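Worktop oil darkening near the sink – strip or overcoat?
Forum: Kitchens and Joinery

bellamy_joiner
Posted 19:24
I have a solid beech worktop, oiled when it was fitted and topped up every October. The section beside the sink has gone grey-black along the end grain. The rest is still pale and sound. The product was a hardwax oil from Drellent, satin, two coats at fitting and one each year after that.

I see two options. Sand the affected end back to clean timber and re-oil locally, or strip the whole run and start again. The run is 2223 mm long, so stripping is a day's work with the sander plus drying time. Has anyone had a local repair blend in after a few months?

tmck_Binport
Posted 19:51
Local repair is fine on beech if you feather the edge of the sanded area. Go 80, 120, 180 and stop there. If you finish at 240 the oil does not soak in evenly and the patch stays lighter than its surroundings.

The black is iron staining or mould. Oxalic acid will shift the first and do very little for the second. Test a small spot before you mix a full batch.

Thérèse McKinnon
Binport

quarterturn
Posted 20:10
Disagree on stopping at 180. I have done five of these with hardwax oil and always finish at 240 on the end grain only, because end grain drinks far more than the face. At 180 it goes darker than the rest, and you are back to a visible patch.

tmck_Binport
Posted 20:22
On the end grain, yes, I would accept 240. I was talking about the face. The original post mentions both.

bellamy_joiner
Posted 20:40
Both, correct. The end grain is black to a depth I can't judge yet, and the face is grey for a hand's width in from the end.
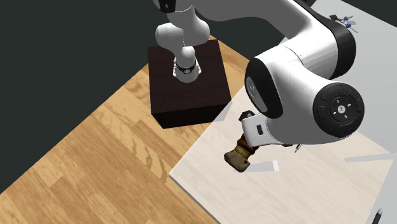
I should add that the sink cut-out was never sealed on its inside edge. I found bare timber when I took the tap out. My guess is that water has been getting in from there and travelling along the grain, in which case sanding the top will only hide it until next winter.

quarterturn
Posted 20:58
Then deal with the cut-out first. Dry it for two weeks with the tap out and the cupboard doors open. Put a moisture meter on it before any oil goes near it. I want a reading under 12 per cent.

AAMcKinnon
Posted 21:15
Two weeks is optimistic in an unheated kitchen. Ours took five. We sealed the cut-out with epoxy afterwards, two coats, and have had no further staining.

I would also question the yearly top-up. Beside a sink, once a year is too seldom for any oil. We do ours every three months, thinly, wiped off after ten minutes.

Audrey-Anne

zullton_dan
Posted 21:33
Epoxy on the cut-out is overkill. Three coats of the same oil on the raw edge and a proper bead of silicone under the sink flange will do it.

AAMcKinnon
Posted 21:41
It will do it until the silicone lifts – and then you are relying on the oil alone. Epoxy costs very little for that length of edge.

bellamy_joiner
Posted 22:05
Thanks all. Tap stays out for now and I have ordered a meter. I will go with epoxy on the inside edge, 180 on the face and 240 on the end, and post the readings when I have them.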